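WHAT A THREAD COUNT LEAVES OUT

8 Mar 2023

Bedspreads are sold on one number, and the number says little about how they wear. Thread count adds the lengthwise and crosswise yarns in a square inch of cloth. A 400 count made from long fibers can outlast a 900 count in which thin plies have been counted one by one.

Clakport, a mill town with a long weaving trade, now labels its cloth by weight and abrasion cycles. The Vollex finishing plant began the change in November. Its standard spread passed 745 cycles before the first broken yarn — a modest result, but one that can be repeated.

Shrinkage is listed separately. Himivura, which supplies the yarn, asks that samples be washed at 95 degrees Fahrenheit and measured flat.

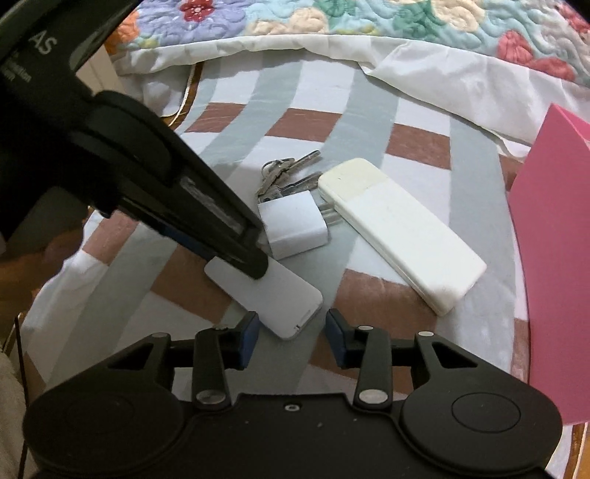 A bedspread in use.

Weave matters as much as yarn. Plain weave resists snags; sateen drapes better but has longer floats, and floats catch.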